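Drotumum Opens Shared Kitchen in Siston for Community Meals

SISTON, 2022-06-01 - Drotumum, the neighbourhood food program, has opened a shared kitchen in the former Stirent offices on Van Wyk Street. Residents can book the kitchen for cooking, preserving and small group meals starting this week.

The kitchen replaces the program's previous space at the Siston hall, which had one hot plate and no proper storage. Groups using the hall had to bring their own pots and utensils and take them home again at the end of each session. Under the new arrangement, cookware and hand tools stay on site and are included in the booking.

"People told us they were spending as much time packing the car as they were cooking," Drotumum said in a statement. "We wanted a room where you could arrive with your groceries and get started."

The kitchen is open 7 days a week. Sessions run for 3 hours, including time for washing up. A household can book one session a week, and registered community groups can book two. There is no charge for households in the Siston postal area. Groups from outside the area are asked to contribute to the cost of power and cleaning supplies.

Drotumum received a grant of $2,400 from the Van Wyk Street Traders' Fund toward the fit-out. Of that, $2,000 went to plumbing and tiling repairs, and the remainder was spent on utensils and table linen. Most of the larger pots were donated by residents after a call-out in October.

The program has kept the layout close to that of a home kitchen. Utensils in regular use are stored where people can see them, either hanging above the sink or standing in a holder on the table. Drotumum said this came from its experience at the hall, where items put away in drawers were often bought a second time by groups that did not know they were there.

Wooden chopsticks and spatulas are kept together in the table holder. Users are asked to dry wooden items fully before returning them, and to stand cutting boards upright against the wall after washing. Dishcloths go in the bin beside the door and are laundered by the program.

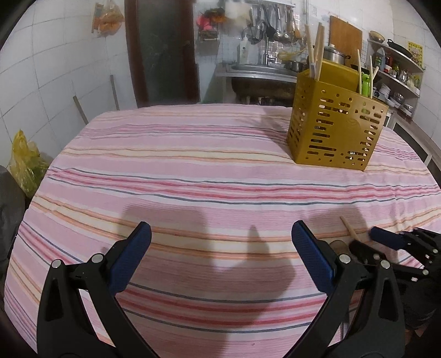 Tablecloths may be left on for food preparation that does not involve raw meat or fish. For those jobs, users should fold the cloth, set it aside and work on a board. Spare cloths are available if one needs changing before the next group arrives.

A program of cooking sessions will begin once the booking system has settled in. The first will cover dumplings, noodle soups and basic pickling. Participants will eat together at the end of each session, and recipe sheets will be available to take home.

Bookings can be made at the kitchen or by phone during opening hours. New users need to complete a short orientation covering the stove, the fire exit and food labelling.

Drotumum has run food programs in Siston from donated and rented spaces. The Van Wyk Street kitchen is its first permanent site.

Media enquiries: Drotumum office, Van Wyk Street, Siston.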